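Service Department Meeting – Minutes, December
Fedoruk Auto, Rustau location

Started at 7 a.m., or close enough once the coffee was on. I'm doing the minutes again, so if I've put words in your mouth, come find me at the parts counter and I'll fix it. Hauke Kramer chaired. Everyone from the service desk was in, plus the shop side, plus detailing for the first half until they got called out for a delivery.

Last month's minutes
Accepted with one change. I'd written that the Cilley store was keeping our old alignment rack. They're borrowing it, and Hauke would like it on record that he wants it back in the spring!

Winter tires
Still the big one. Appointments are booked solid until just before the holidays and people are getting a bit short on the phone, which I understand, but the ones who show up on all-seasons the morning after a snowfall hoping to be squeezed in are wearing the desk out. We talked about a morning drop-off line for swaps on rims only, no mounting and balancing. The shop thinks it can be done if the tires are already pulled from storage the night before. Agreed to try it until the end of the month. I'll write the wording for the website and the phone message, and it has to say "already on rims" in plain letters.

Storage tags came up too. The paper ones are falling off again. Parts will price the plastic kind with the zip tie and bring the number next time.

Loaner cars
We have seven loaners on the books and three of them are out long-term waiting on body shop parts, so that leaves four for the desk to juggle. Hauke asked sales for one more out of the used lot and got a maybe. In the meantime, loaners go to warranty jobs first, then anything staying overnight. Please stop promising one over the phone before you've looked at the board. (I've done it as well, I know.)

Fuel level is another sore point. Cars are coming back near empty and we're eating it. From now on we note the gauge at pickup, the customer initials it, and the difference goes on the invoice.

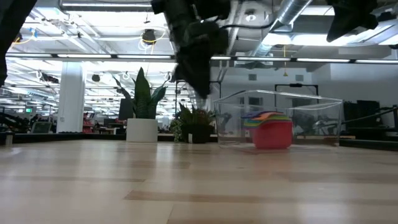 Light wood tabletop, with the office space behind.

Zolanmont move
The Zolanmont service centre is still on track to open in spring. Hauke has been out there and says the hoists are in but the heat isn't, so wear a coat if you're going for the walk-through. Anyone who wants to transfer should tell him before the new year. There was a fair bit of back and forth about mileage for the people covering both shops while it gets going – head office hasn't answered, and I don't think anyone should agree to a split week until they do. Hauke will chase it.

We also need to sort out which diagnostic tablet goes where. The newer one stays in Rustau for now. Cilley has asked for it too, and the answer is no.

Follow-up calls
The desk is supposed to call every customer a few days after a repair over the warranty deductible. It's been happening for some and skipped for plenty of others. We went round on whether a text would do. I still think a call is better for anything with brakes or a repeat complaint, and a text is fine for oil changes and the like. That's what we settled on. I've offered to draft the text so it doesn't sound like a collections notice. 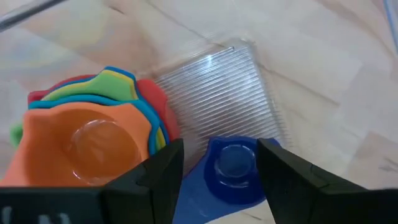
The customer waiting area at Zolanmont needs decisions this month or the contractor picks for us. Wi-Fi and outlets by every seat, yes please, and a kids' corner away from the door. We want the coffee bar somewhere people can see it, as ours is tucked behind the tire display and half the customers never find it. For the counter and tables I'd like pale, honey-toned wood with a faint gloss, like the planks in the photo, since the grey laminate in the quote made me feel cold just looking at it. Most people liked the lighter colour. The shop side worries about greasy keys and boot marks, so Hauke will ask for a sample we can scrub at.

Other business
The lunchroom fridge gets cleaned out before the holidays and anything without a name on it is going.
Holiday shift sheet is by the time clock. We close at 4 p.m. the day before the break.
The back lot is icy by the wash bay. Sand is in the bin, please use it.

Next meeting is in January, same early start, and detailing is bringing the muffins.

Recent items
Service Department Minutes, November
Tire storage: what we take and what we don't
Loaner car agreement, updated form
Zolanmont service centre: hiring notice
Holiday hours for Rustau and Cilley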